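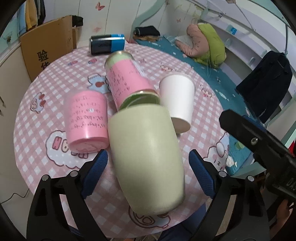

Home Projects Minutes Members Contact

Minutes of the hand demonstration group
October 24, 2026, Tirero meeting room and by phone

Present: Urho Heiskanen (chair), Jintana Chaimongkol (minutes), Amby team, Liu team. Mater sent apologies.

1. Last minutes
Accepted with one change. The line on spare finger pads should read "ordered", not "received".

2. Recording count
Jintana reported 1,356 demonstrations of the cup task in the store. Of these, 166 are marked for a second look, most of them for blur while the cup is being lifted. Urho asked that blurred runs stay in the set until the Liu team has checked whether the gripper path can still be recovered. Agreed.

3. Cup task, hand-held gripper
The start of each run was discussed at length. Cups and cans are to be laid down at mixed angles on the table, with open ends facing different ways. The Amby team said people still tend to set them out in a row when they are in a hurry. The written guide will say that no two runs in a row may use the same layout.

Patterned tablecloths stay in use. The Liu team would like some plain ones as well, to compare. Jintana to find two.

Speed: several people close the fingers before both pads are level with the side of the cup, and the cup rolls. The guide will ask for a short pause before closing. Urho was against a fixed time for the pause - he wants people to move as they normally would - and the group left it at "short".

Cups and cans with handwriting on them may be used. The Amby team asked whether the writing could throw off the tracking. No one had figures on this. Carried over.

4. Remote control sessions
The remote arm was down for most of October with a worn cable, now replaced. The group has 11 usable sessions, too few to compare with the hand-held runs. Mater is to be asked for bench time. Until then the hand-held work comes first.

5. Actions
Jintana - correct the last minutes, find plain tablecloths, update the guide
Liu team - check path recovery on the marked runs
Amby team - look for earlier tests on objects with writing
Urho - write to Mater on bench time

6. Other business
The storage cupboard key is to go back on its hook after each session. Date of next meeting to be sent by email.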